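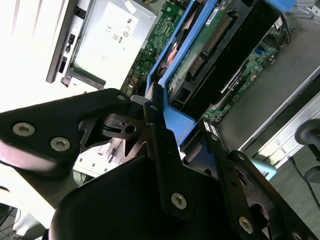

Progress report to the Prelance Fund
Lavoie coat and dress project, Otis workroom
2023-01-24

Dear friends at Prelance,

Thank you for your patience over the holidays, and for the kind note that came with the second payment. It went up on the corkboard over the cutting table, next to the thread chart, and it has been read by everyone who has come through the door. I know this report was meant to be short. I have tried, but a good deal has happened since the fall and I would sooner tell you too much than leave you guessing.

Where things stand

The Lavoie range is still four garments, as we agreed: the long wool coat, the short coat, the wrap dress, and the evening dress with the covered buttons. The wrap dress is finished in every way that matters and is in stores. The short coat is finished and will ship in time for fall orders. The long coat is close, with one stubborn problem in the sleeve that I will get to. The evening dress is behind where I told you it would be, and I want to be plain about that.

As of last week we have cut and sewn 115 pieces, counting fit samples, the ones we took apart again, and the ones that went out the door with a hang tag on them. The wrap dress makes up the largest share by a good margin, and it is also the one that has been the easiest to love. Customers seem to like that the tie sits a little to the side and doesn't creep upward when they sit down. We spent what felt like half the summer on that tie.

The wrap dress

You will remember from the last report that we were worried about the neckline. On the smaller sizes it lay flat and on the larger ones it gaped, and we had been grading it the ordinary way, adding the same amount at each step. We gave that up in October and drew two separate blocks, one for the lower half of the size range and one for the upper half, with the front neck edge shorter on the second and a narrow strip of tape sewn into the seam. It took much longer than I had planned for. The dress now comes in 7 sizes, and the neckline behaves on all of them, including on the fit model who had been so polite about the first try.

The color story is simpler than we first proposed. We had hoped for five shades and settled on three: the dark green, the rust, and a navy that is very nearly black under store lighting. The plum was lovely as a swatch and turned muddy in the full dye lot, and the cream showed its facings. I was sorry to let the cream go. If there is money left at the end we might line it and try again, though please don't take that as a promise.

Two of the shops that carry the dress have placed a second order. One of them asked for it in a longer length, and we have cut a sample four inches longer to see how it hangs. My own feeling is that it wants a slightly heavier cloth at that length, but the sample will tell us.

The short coat

There is not much to report here, and I am glad of it. The collar stands up when it is asked to and lies down when it isn't. The pockets are deep enough for gloves. We moved the top button up by the width of a thumb after the November try-on evening, where several people said the coat let in a draft at the chest, and we swapped the lining from acetate to a viscose twill that slides over a sweater without clinging. The new lining costs more per yard. I have taken the difference out of the packaging line, where we had been a bit grand about the boxes.

The try-on evening itself was a happy one, and I wish you could have come. We put out cider and the last of the ginger cake and hung every sample we had on the long rail by the windows. People were frank, which is what we wanted. The comment cards have all been typed up and I can send them along if you would like to read them. A few are very funny and one is rather stern on the subject of belt loops.

The long coat

Now for the sleeve. The long coat has a two-piece sleeve set into a dropped shoulder, and on the form it looks exactly as we drew it. On a person with their arms at their sides it also looks as we drew it. When that person reaches forward, to drive or to pick up a bag, the back of the coat pulls tight across the shoulder blades and the whole hem lifts. We have tried adding ease in the back seam, which helped a little and made the back look baggy from the side. We have tried a small pleat under the yoke, which helped a great deal and which half of us dislike. We are now trying a gusset under the arm, cut on the bias, and the first one was sewn up on Friday. It moves better. It needs another round before I would put it in front of a buyer.

The cloth for the long coat comes from Drulik, as before. They have been good to us. The first delivery was a touch lighter than the swatch card, and they took it back without any fuss and sent a replacement that has been right from one end of the bolt to the other. We have now received 1037 yards from them across the project, for both coats, and we expect one more delivery in spring. The replacement cloth takes steam well, which matters for that big collar, and it does not pill at the cuff the way the earlier one had begun to after a few wears.

The evening dress

This is the part I have been putting off. The evening dress was due to be in final samples by the end of the year and it is not. The skirt is right. The bodice is nearly right. The trouble is the covered buttons down the back, which look wonderful and take so long to make and sew on that the price of the dress climbs past what our customers have told us they will pay. On our first costing, the labor for the buttons was more than the labor for the entire skirt.

We have talked through the choices. We could keep the full row of buttons and accept that very few dresses will sell. We could put in a zipper and sew a shorter row of buttons over it for show. Or we could keep real buttons and loops down to the waist, with a hidden zipper below. I favor the last, and so does nearly everyone at the machines, where it counts, and we have started a sample on those lines in the dark green satin. It should be ready for fittings by the middle of March.

I would like to ask for your blessing to move the finish date for this one dress from February to the end of May. I am not asking for more money to do it. The hours will come from the wrap dress, which no longer needs them.

Money

The full figures are on the separate sheet, but here is how it feels from where I sit. We are a little under on cloth and a little over on labor, and the two very nearly cancel out. Repairs to the buttonhole machine were not in the budget and we covered them from the workroom's own account. Shipping has been the nuisance of the season. The one larger item still ahead of us is the lookbook, for which I have set aside up to 800 dollars, to cover the printing and a day's use of a room with decent light. We plan to ask customers to model, so there will be no agency fee, though there will certainly be lunch.

Nothing has been spent outside the headings you approved, apart from the shift from packaging into lining that I mentioned. If you would prefer that I write to you before making that sort of change, please say so and I will.

The workroom and the people in it

Both trainees taken on under the grant are still with us. One has turned out to have a real eye for pressing, which sounds like a small gift until you have seen a collar pressed badly. The other has taken over the marker making and has found a way to lay the short coat that saves a useful strip along the selvage, and we are using that strip for the hanging loops and pocket facings. They will each have their own section of the long coat to carry from cutting through to finishing once the sleeve is settled, and they are both itching to begin.

The Otis winter has been a hard one on the building. The radiator nearest the cutting table knocks, and the wool seems to hold every bit of static in the county, so we have been keeping a pan of water on the sill and touching the metal rail before we touch the satin. The landlord has promised someone will come about the radiator.

What comes next

Between now and the end of March we mean to settle the long coat sleeve, sew a full size run of it, and get the new evening dress sample onto a fit model. In April we will hold a second try-on evening, smaller than the last, for the long coat and the evening dress only. The lookbook will be shot after that so that all four garments can be in it. I will send the next report when the size run is done, with swatches of the final cloths pinned in, as a few of you asked for them last time.

There are two things I need from you. The first is a yes or no on the May date for the evening dress. The second is whether you would still like the Prelance name on the inside label, under ours, or only on the hang tag. The labels have a long lead time and I would like to order them by the middle of February. The weaver can do either, and I have a sample of each on my desk that I could put in the mail.

With many thanks, and warm wishes from all of us at the workroom,

The Lavoie project lead, Otis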